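Unit 4 Handout: Gathering Demonstrations in Simulated Homes
Course convenor: Rosalind Ferreira. Revised 6/29/22
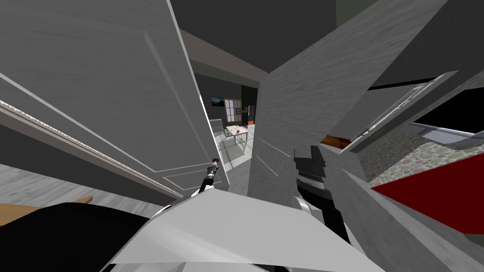

A learned controller is only as good as the examples it is given. In Unit 3 the examples were supplied. In this unit students collect their own, using the Kasoment simulator and the household layouts prepared by Huw Skyrme. The notes should be read before the first laboratory session and brought to it.

4.1 Terms

A demonstration is one complete attempt at a task, from the reset position to the moment the operator ends the recording. An episode is the file that results. It holds the camera views, the joint positions of both arms, the gripper commands and the written instruction. The words are often used as if they meant the same thing. In this course they do not, as a demonstration may be sound while its episode is damaged.

The operator is the person driving the arms. The labeller is the person who later marks the episode as a success, a partial success or a failure. The two roles must be filled by different students.

4.2 Why simulation comes first

A rendered home can be reset at once, and its colours, lighting and furniture can be changed between episodes. Contact is the weak point. Grasps that hold in the simulator may slip on hardware, and soft items such as cloth are poorly modelled. Students should keep this in mind when they come to the transfer exercise in August.

The view from the robot deserves attention as well. The body and arms can take up a good part of what the camera sees, and walls or door edges may hide the target until the base has moved. Operators are tempted to rely on the overhead map in these cases. Please do not. The controller will never receive the map, and an operator who steers by it produces actions that the recorded views cannot explain.

4.3 Procedure

Each group of 2 students will record 30 episodes per task. Load the assigned layout and confirm that the instruction on screen matches the task sheet. Move both arms to the reset position before recording begins. Drive at a steady pace and avoid long pauses, which the controller will otherwise learn to copy. If a grasp is missed, recover and carry on — a clean recovery is useful training material. End the recording only when the gripper is open and clear of the object.

Failed episodes are kept. They are to be labelled as failures and stored with the rest.

4.4 Variation

Thirty near-identical episodes teach very little. Change the starting position of the base, the side of approach and the arm used for the grasp. Narrow openings should be approached from both sides where the layout allows. Record the changes in the group log at the time they are made.

The shared class set, named Lamrani, holds up to 2,000 episodes. Doaa Ragab checks each group's submission before it is added. Episodes with missing joint data or a blank instruction will be returned to the group.

4.5 Questions for the tutorial

Should an operator's hesitation be trimmed from an episode, and who should decide?
How would you detect that two groups have used different driving habits?
When does a partial success do more harm than a failure?

Enquiries about simulator accounts should be directed to Brisa Medrano. Late submissions are handled under the faculty policy.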